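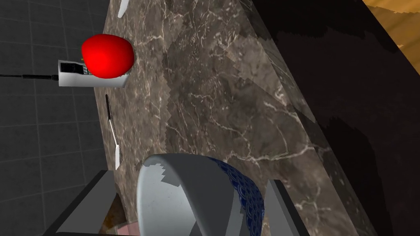

Speaker notes, Juvthorpe workshop, afternoon slot

Good afternoon, and thank you for coming back from lunch, I know the courtyard is very pleasant in July. I'm Valentyna Zhuravel, and I'll be talking about a method we call Lurkotier. Most of the hard work was done by Orhun Kozan and Zerrin Sarıgül, so please be kind to me and save the really difficult questions for them. They're in the second row. (Wave.)

Slide 1, leave it up while people settle.

So, our question is a simple one to say out loud. If you train a grasping policy entirely in simulated kitchens, how much should the clutter around the target matter? When we started, our training kitchens were very tidy. One bowl, one counter, plenty of space, and the policy did beautifully. Then we put a few ordinary things on the counter, the kind of things any of us has next to the sink at home, and it went to pieces. I remember Orhun coming into my office with the plots and just putting them on my desk without saying anything.

Mention the wrist view here. Everything the policy gets is the view from the gripper, so the fingers are always in it, and for a deep bowl you lose part of the rim below the bottom of the view just when you need it most. On the slide the fingers are on either side of the bowl and you can't see the whole bowl any more. Please keep that in mind, it comes back in the ablation.

Also the surfaces. We render the counters with busy stone textures on purpose. Veins in marble look a lot like edges to a small network, and a thin pale utensil lying on a veined counter is a nasty case. Give people a moment to look at the one on the left of the counter. The rendering is rough in places, you'll see stair-stepped edges along the marble, and I used to apologize for this in every talk until Veikko Valtonen told me to stop.

Slide 2, the method.

Go slowly. Lurkotier has 2 stages. In the first, we train on layouts where the clutter is placed at random. In the second, we let the current policy tell us which layouts confuse it, by looking at how much its predicted grasp moves when we shift one neighboring object a little and leave the target alone. Layouts where the grasp moves a lot are kept and varied. Layouts where it stays put are dropped. That's really the whole idea, and I do feel a bit shy presenting it after this morning's session with all those lovely equations.

Slide 3, results.

We generated 3000 layouts for the random stage and kept 435 after the sensitivity check. Success on the held-out cluttered kitchens is 68 percent. Say clearly that this is in simulation only. Muammer Coşkun is setting up the real counter at Yalçınkaya and I have no numbers from him to show today, however nicely you ask at dinner.

Slide 4, ablation.

If we mask the fingers out of the input, the policy gets worse on deep bowls and hardly changes on the shallow dishes. Our reading is that it uses the gap between finger and rim as a kind of ruler. Zerrin is less sure about this than I am, and she has a competing explanation involving shading that she'll be glad to give you.

If short of time, skip the failure slide and go to thanks: Plamus for the compute, and the kitchen assets team, who put up with a great many emails from me about bowls.

Questions. Repeat each one into the microphone, the back rows couldn't hear last year.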